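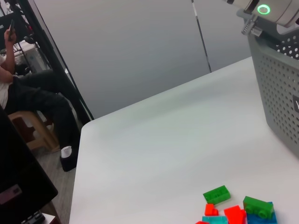
Project updates

Teaching by demonstration: progress report for the second funding period

Prepared by the Tivitville workshop for the Nyarko Fund

Summary

Work in this period moved from setting up to recording. The arm on the first station is in regular use and we now have a usable set of demonstrations for the tidying task, in which toy building bricks are picked up from a white table and put into a grey plastic basket. Both ways of showing the task, guiding the arm by hand and driving it by remote control, have been tried. Remote control is now our main method. The target of 3000 accepted demonstrations stands and we expect to reach it before the end of the grant. Training on the full set has not begun.

The second station is late. Details are given under Delays.

What we said we would do

The plan agreed in March had four items for this period: finish the first station, write a short guide for the people giving demonstrations, compare hand guiding with remote control on the same task, and bring the second station into use. The first three are done. The fourth is not.

The task

We chose bricks because they are cheap, easy to replace and awkward in useful ways. A brick on its side presents its studs to the fingers, and a grip taken across the studs behaves differently from one taken on the flat faces. Bricks that lean on each other have to be parted before either can be lifted cleanly. Colours are mixed on purpose, mainly red, green and blue, so that the trained system does not come to depend on one of them.

A demonstration starts with the bricks on the table and the gripper clear of them. It ends when the last brick is in the basket and the arm has been brought back to its rest position. The person giving the demonstration decides the order. We did not set one, and recordings from different people show quite different habits. Some clear the nearest bricks first, others go for whatever is on top. We have kept this variety for now and will look at whether it helps or harms once training starts.

The basket stays on the table beside the work area. Its height matters more than we expected. In early recordings the gripper often came across too low and touched the rim, and people then learned to lift far higher than they needed to, which made every demonstration longer. The guide now gives a lifting height, and a practice run without bricks is done at the start of each session.

Hand guiding

With hand guiding, the person holds the arm near the wrist and moves it through the task while the joints are set to give way. New people pick this up quickly and the paths are smooth. There were two problems. The first is that hands and forearms come into the wrist camera's view, and they will not be there when the arm works alone. The second is that closing the gripper means pressing a button with the other hand, and most people moved the arm slightly as they pressed it. The result was a lot of grips that were a little off centre.

Hand guiding remains useful for short corrections and for showing a new person what the arm can reach. We do not plan to use it for the main set.

Remote control

For remote control the person works a handheld controller through the Laris software, watching the table directly or on the monitor. It takes longer to learn. In a first session most people overshoot and have trouble turning the wrist to line up with a brick lying at an angle. By the third session this has mostly gone. Recordings made in a person's first session are marked as practice and kept out of the main set.

We made three changes to the controller settings during the period. The top speed was reduced, the wrist turn was moved to its own control, and a slow mode was added for the last part of the approach. The slow mode made the most difference. Before it was added, bricks were often knocked out of place just before the grip.

There is a short lag between the controller and the arm. People adapt to it, but it shows in the recordings as small pauses before each grip. We are deciding whether to trim these pauses or leave them in. A small trial of both is planned for the start of the next period.

Checking the recordings

Each recording is watched through once by someone other than the person who made it. It is rejected if a brick leaves the table, if the arm stops on a safety limit, or if the camera picture drops out. In the last batch checked before this report, 51 recordings were rejected. Most of these were picture drop-outs traced to a worn connector on the camera cable, which has been replaced. The rest were bricks knocked off the table edge.

A slow or clumsy recording is not rejected for that reason alone. If a grip fails and the person tries again and succeeds, we keep it and add a note. The arm will miss grips when it works alone and it needs to have been shown what to do next.

The room

The first station stands against a light grey partition, with the keyboard close to the table so that recordings can be started and stopped without walking round. The background is not hidden from the camera. People sit and move near the table during sessions, stands and other equipment are in view, and we have left this as it is. We want the system to cope with an ordinary working room, and a bare background would have to be unlearned later.

Lighting was uneven in the afternoons and gave strong shadows next to the basket. Blinds have been fitted. Recordings from before that date have been kept but carry a separate tag.

Delays

The second station was due to be running by the middle of the period. The arm has arrived and has been mounted, but the gripper supplied by Nolus did not match the mounting plate and had to go back. A replacement plate is on order. Until it comes, all recording is on one station, which limits us to one person at a time. We have lengthened the recording day to make up part of the loss.

The delay has no effect on the budget. The cost of the plate is being met by the supplier.

Spending

Spending is in line with the plan apart from two items. Replacement cables cost more than allowed for, and travel cost less. We ask for approval to move the unspent travel money to parts and repairs. The full table has been sent separately with the claim form.

Plans for the next period

Bring the second station into use and check that recordings from both stations can be used together.

Carry on recording the brick task by remote control until the target is met.

Run the trial on trimmed and untrimmed pauses.

Train a first version on the recordings in hand and test it on brick layouts it has not been shown. Results, including failures, will be given in the next report.

Begin a second task on the same table, sorting bricks by colour into two baskets. The written instructions for this are in draft and will be shared with the fund's technical adviser for comment before any recording starts.

Matters for decision

Approval of the transfer from travel to parts and repairs.

Agreement that the second station may be reported against the next period.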